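When the hand would not let go

Gwendolyn Lindgren keeps the fault log for the grocery-picking project at Korletey, and the entry she gets asked about most is one line long: "Right hand did not open on release."

"It was run 46 of the day," she says. "The robot had the basket by the handles. It got the command to let go and the fingers stayed closed. Then the arm began its next move with the basket still in the hand."

The test shop in Tasbridge is small, with carpet on the floor and a wooden stand of artificial produce for the robot to pick from. Both hands wear black knit gloves, which cover the palm and back of the hand and leave the finger joints and tips bare.

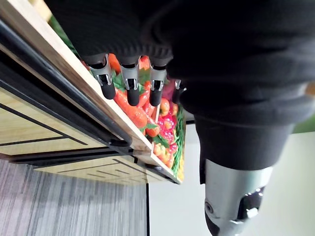
A gloved hand over the crate, with its metal finger joints showing below the knit.

The glove was the first thing Lindgren suspected. Her colleague Tarcísio Cordeiro, who looks after the hands, suspected it too. He took it off and found a loop of yarn wound around a pin in the second finger.

"It had pulled tight," Cordeiro says. "The motor was trying to open the finger and the yarn was holding it shut. The controller saw the current go up and decided it was gripping something heavy -- so it gripped harder."

That second part bothered him more than the yarn. The control software, Flakik, had a rule for slipping objects that raised the grip force whenever the load climbed. It did not check whether the hand had been told to open.
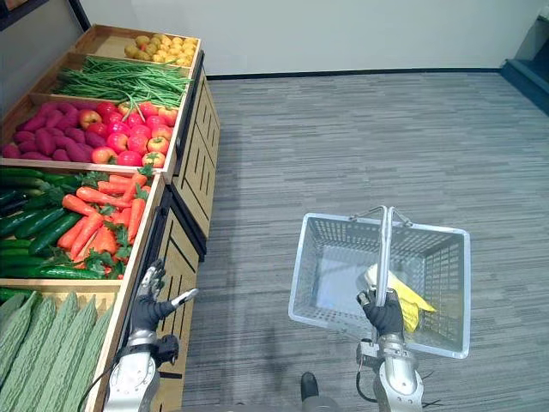 Left hand open at the produce stand, right hand on the basket handles.

Lindgren hit the stop button before the arm reached the stand. A finger bracket was bent and the glove was thrown out. She was standing 3 feet away.

"I was too close," she says. "We had done so many runs that I'd stopped stepping back."

Cordeiro went through the recordings from 1,968 earlier releases and found slow openings in the same finger, none of them long enough to set off an alarm. The software now stops the arm if a hand has not opened in 600 milliseconds. Gloves are checked for pulled threads at the start of each shift, and there is a line of tape on the carpet that people stay behind while the arms have power.

They still use knit gloves. Cordeiro has tried a coated pair from a supplier called Rarer, but the fingers were stiff in them and he wants a thinner version before he switches.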